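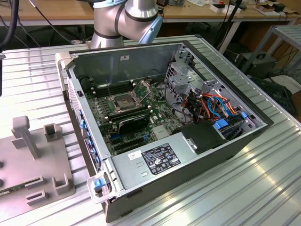 Tower 29, side panel off, before any work on the board. CPU socket open, lever up.

ZOKVILLE REPAIR ROOM
Bench inspection checklist: desktop towers, panel off
Revised March. Replaces the version with the coffee ring on it.

Unit: 29
Position: on its side, open side up
Requested by: Flarnbridge office
Work wanted: new processor, general once-over

1. BEFORE YOU TOUCH IT

Power cord out of the wall: OK
Comment: Out of the wall. "Switched off at the strip" has been crossed out as an acceptable answer, by someone pressing very hard.

Power button held down after unplugging: OK

Wrist strap on and clipped to bare metal: OK
Comment: Clipped to the chassis. The previous sheet had it clipped to a sleeve.

Drinks off the bench: OK, on second request

Case stable: WATCH
Comment: The bottom-left corner sits close to the front edge of the work surface. Push the case back before leaning on anything. A tower is heavy enough to make its own decisions.

2. CPU SOCKET

Socket empty: OK
Lever and bracket raised: OK
Comment: Fine while someone is working on it. If you go to lunch, put a cover on it. The pin area will not survive a dropped screw, and we have a drawer of boards that can testify.

Pins checked under the magnifier: TO DO
Comment: Left blank on purpose. A glance from standing height does not count, however good you say your eyes are.

New processor matches the board: TO DO
Comment: Read the board's model number off the board. The Flarnbridge order form says "the usual one."

3. CARDS AND SLOTS

Graphics card still fitted: NOTED
Comment: It can stay in for the processor swap if your hands are small. Otherwise take it out and bag it. Do not balance it on the drive cage.

Slot latches: check each one moves
Comment: Small and blue. They snap off if you argue with them. Replacements come from Modise in bags of 12, so apparently we are expected to break more.

Memory seated: TO DO
Comment: Press both ends of each module. A click you imagined is not a click.

4. CABLES AND DRIVE CAGE

Cables clear of any fan: TO DO
Comment: There's a bundle of orange, red, black and blue by the drive cage. Tie it back before the panel goes on. Whoever routed it was in a hurry or a mood.

Drive clips closed: TO DO
Comment: Give each one a gentle tug. Gentle has been underlined on the wall copy.

Vent holes free of dust: TO DO
Comment: Vacuum with the soft brush. Blowing on them moves the dust into your face, and then to the next bench.

5. POWER SUPPLY

Label present: OK
Rating copied to the work order: TO DO
Comment: Copy it from the label. It has rather a lot of print on it, and one of those lines is the one we need.

Housing closed, no screws missing: TO DO
Comment: We do not open power supplies. We do not open them a little. Suspect units go in the red bin for Vestevmont and become somebody else's afternoon.

6. CLOSING UP

Tools counted back in: all 3 screwdrivers
Comment: If you have two, the third is inside the computer. Look before you plug it in.

Side panel on, tower upright, first start watched: TO DO

Work order 476 signed and filed: TO DO

Result so far: HOLD. Do not power up until sections 2 to 5 are finished and initialed in ink.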